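Site visit: Gemex at Sasgate, Thursday morning

The purpose of the visit was to firm up the equipment line in next year's plan. Gemex quotes two options, the Fontana and the Londen, and the price gap is wide enough that we wanted to see handheld gripper work before committing.

The Fontana set is priced at 1178 per pair, with spare fingers at 512. Lead time is five weeks.
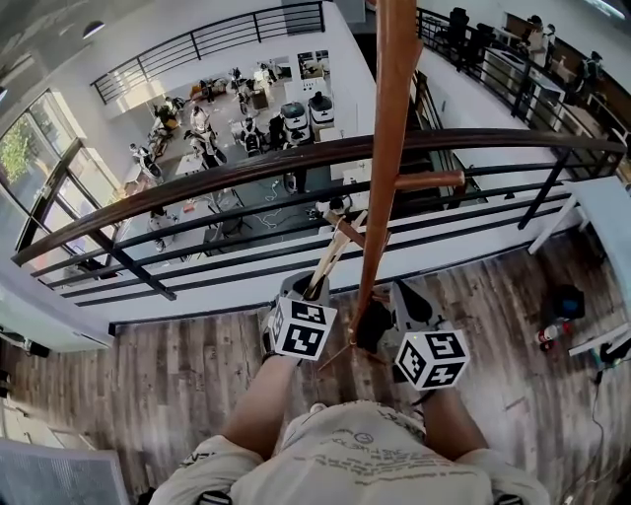 Calibration is quoted separately and repeats every two months - a cost our draft budget left out. The Londen includes it for the first year, but ties us to Gemex for repairs.

Floor space was the other open item. I have moved it to the November review, along with storage and charging. Purchase request to follow for two Fontana pairs, no spares.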